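Burnumetti: progress report to the Clovomby Games Fund
Posted 31 August 2021 by the Kozma studio team

We've had a great summer on Burnumetti, and it's a pleasure to finally have something playable to report! When the fund backed us, the game was a map, a mood and one very slow boat. The whole first chapter now runs from the harbor at Forkosdale to the lighthouse without a crash, and you can finish it two ways, by stealth or by talking your way past the wardens.

The big job in July was the save system. The old one wrote the entire island to disk every time the player slept, and on older laptops that meant a long wait at the worst moment. We rewrote it to store only what changed, and sleeping is quick now (our writer has started napping in every hut just because she can). We also closed 167 bugs, most of them small: doors that opened into walls, goats that swam, a shopkeeper who bought his own hat.

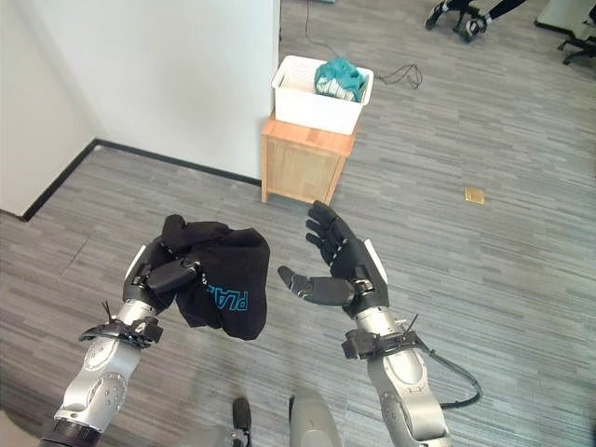 Will the second chapter be ready for the winter milestone?

The map and the main quest will be, and we're confident about both. The side quests are further behind, and we'd like to deliver those with chapter three so that the writing gets a proper second pass.

The closed test went better than we dared hope. We had 2913 sign-ups and let everyone in. Players loved the fog, which makes us very happy after all those weeks on it, and they got lost in the salt mine, so the mine is getting lamps and a shorter lower level. Controller support was the most common request and it's already in the current build.

On money, we have spent 4000 of the sound budget, all on the harbor and storm recordings, and the music is still to come. We aren't asking for any change to the payment schedule.

Next up: mine fixes, boat handling, and the first pass on the chapter two wardens.

Last updated: 31 August

Recent posts
Why the fog took so long
Burnumetti closed test: how to send feedback
Drawing the Forkosdale harbor
Chapter one patch notes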